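# About us, and about our open day

Hello, and welcome to Lukdale! We're a small robotics workshop on the edge of Gudton, and I'm the one who answers the emails, books the visits and, most mornings, puts the kettle on.

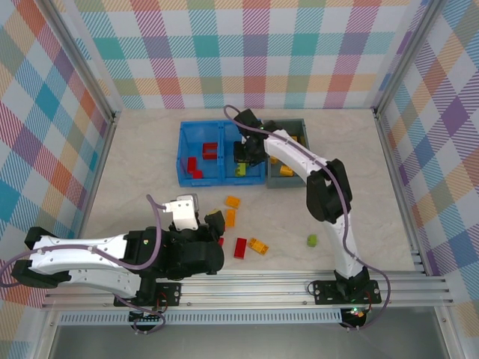
People usually find us because of the open day, so I'll start there and get round to the company history afterwards (there isn't masses of it). We hold it every October, doors open at 11, and last time we had 800 people through, which for a building our size was a squeeze. The queue went past the tyre place next door and they were very good about it.

The first open day was a much smaller affair. We'd put up one poster in the library and one in the chip shop, and I baked for a hundred on the grounds that leftovers freeze. We had 100 visitors almost exactly, and I got one flapjack home. I've never guessed that well again.

## What we do

We teach robot arms to pick things up and put them somewhere else. That's the short version I give at weddings. The longer version is that we work on pairs of arms sharing one table, so they have to get on with their own jobs without bumping elbows. Our main setup has two arms bolted to one rail, and on open days it sorts toy bricks into bins at the back of the table. Bricks are brilliant for this. They land at silly angles, they hide under each other, and everybody who comes in already knows what a brick is, so we can skip straight to the interesting questions.

The pair of arms is called Yusuf. Yes, both of them together, one name. It started as the name of the project and then it got written on the cupboard and on the calendar, and by the second year children were coming in asking if Yusuf was working today. We've stopped trying to explain.

As for the pastel plaid on the walls round the table, I get asked about that more than anything technical. I chose it and I love it! A lot of workshops I've visited are grey from floor to ceiling, and I spend a great deal of my week looking into that box.

## How a visit goes

You come in through the blue side door (the front one sticks), sign the book and get a sticker. Then there's a demonstration of 2 runs, with a chat in between. On the first run we don't say much, we just let you watch. I think that's the best bit, to be fair - people go quiet, then someone starts whispering "go on, go on" at a brick, and by the end the whole group is at it.

For the second run we talk it through as it goes. We point out the little camera on the wrist, the fingers of the gripper, the cable that has to follow the arm wherever it bends. Then visitors can choose where the bricks start. Small children are merciless at this. Give a six-year-old a handful of bricks and they'll build the most awkward heap you've ever seen, and we learn more from that than from a week of our own tidy piles.

Sometimes a brick gets dropped. Sometimes an arm goes for one, misses and has to have another go. We leave all of that in. I'd much rather you saw an ordinary morning's work than a polished show, and the misses get the best questions anyway.

## A bit of history

We began in the back half of a unit that used to be a carpet warehouse, with one secondhand arm and a table that wobbled. The arm has since retired and lives on a shelf over the photocopier. For the first couple of years we mostly did repair jobs and odd bits of automation for local firms, and the longest of those was Bevatport, a packing line for jars that we looked after until we ran out of room to do both. It taught us a lot about how many ways a jar can fall over.

We've got the whole unit now, including a proper meeting room and a kitchen with a window.

## Coming to see us

School groups are welcome all year, mornings are best, and it's free. We're happy with any age from infants up, but please tell us the age when you write so we can get the right stools out. There's step-free access by the side door and parking for one coach if the driver is patient.

If you'd like to come to the open day instead, just turn up. Bring a coat, the big shutter stays open and it gets nippy by the bins. Tea is free, cake is by donation, and I do a cheese scone now as well.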